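The arm reached the hover point and stopped. Yesenia Londoño wrote the joint values in the notebook, then the time, 9:40 p.m., then the firmware build. Alcides Ñahui kept one hand on the stop button, as the shop rules at Trillside required.

"Error?" he asked.

"Forty-five millimeters high. It thinks the board is closer than it is."

"Same as last night."

"Same as last night."

The job was simple on paper. The shop had bought a pallet of retired workstations from Valderrama, and the boards had to be stripped before the chassis went to scrap. Memory first, then processors, then cards, then drives. A person could strip one machine in the time it took to drink a coffee. There were 172 machines, and Alcides had a bad wrist, so in September they had started on the arm.

The arm was a secondhand Karow with new fingers. He had machined three sets. The first set was too thick to get between two memory modules. The second flexed. The third held, provided the grip force was kept low and the approach was square to the board. Yesenia had written the approach routine. She called it Trarkel, after a dog, and never changed the name in the code.

They did the calibration on a board that had already been stripped by hand. A bad move there would cost a bent pin and no more.

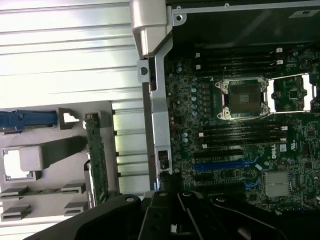 "Back it off and come in again," Alcides said.

She sent the command. The arm withdrew, paused, and returned along the same line. She read the number aloud. It had not changed.

"Then it's not backlash," he said.

"No. Backlash would wander. Something is fixed and wrong."

She scrolled through the configuration. Tool length, tool mass, center of mass, finger offset. She stopped at the first line and read it twice.

"How long is the gripper, flange to fingertip?"

"The new one? 211."

"And the old one?"

He took the old fingers out of the drawer and laid the caliper on them. He did the addition on the edge of the notebook. The old gripper was longer by forty-five millimeters.

"You changed the fingers and I didn't change the file," she said.

"I didn't tell you I changed them."

"You did. It's in the notebook. Page 2, your handwriting."

He looked at page 2. It was his handwriting. Under it he had written "tell Yesenia," and had not crossed it out.

She entered the new length, saved the file, and put a date in the comment field. He crossed out the line on page 2. Then he put his hand back on the stop button.

"Half speed," he said.

"Quarter."

The arm started down. At each step she read the height, and he repeated it - a habit from his years on a crane crew. At the last step she waited for the motors to settle before she read it.

"Zero point three."

"High or low?"

"High."

He wrote it down himself this time, and initialed it. Yesenia reached for the next board.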